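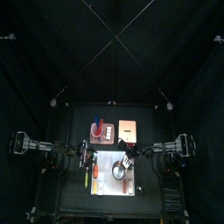 Grencombe held its open day in December, and I spent most of the afternoon at the Prerach cell, a two-arm tabletop setup draped in black fabric. Jae-hoon Myung ran the demonstration and took questions between runs. These are my notes, mostly on things left out of the handout.

The fabric is there for lighting. The hall has windows on two sides, and according to Myung the depth estimates drifted through the afternoon until the team closed the cell in. The dark green-black tabletop serves the same purpose. It does make life harder for anything dark placed on it, and he agreed when I asked.

The parts of the task are ordinary: markers in a clear cup, a pink tray, a round metal pan, a screwdriver, a few small pieces on a white board. The operator names an item and a destination, and the planner decides which arm takes it. If the item is on the wrong side, one arm passes it to the other — the handoff was the part I had come for.

I watched for a little over an hour. Most transfers went through on the first try. The failures I saw were at the pan, where reflections seemed to pull the grasp point inward. Myung's explanation was similar, though he put some of the blame on the wrist calibration, last done 26 days earlier. The current policy was trained on 340 recorded runs. They plan to add another 200 before spring, mainly with shiny objects.

Cycle time was slower than I expected. Kyu-ri Gil, who wrote the planner, said the joint speeds are capped for public sessions and that the cap also hides a delay in the collision check. She would like to fix the delay first. I think that is the right order.

I asked about gripper wear and got a partial answer. The finger pads are replaced on a schedule, but the schedule came from the older Kohlhase cell, which handled only cartons. Si-eun Cheon is logging slip events to get a better interval, and has 143 so far. She offered to send me the log format, and I'll post it if she agrees to have it public.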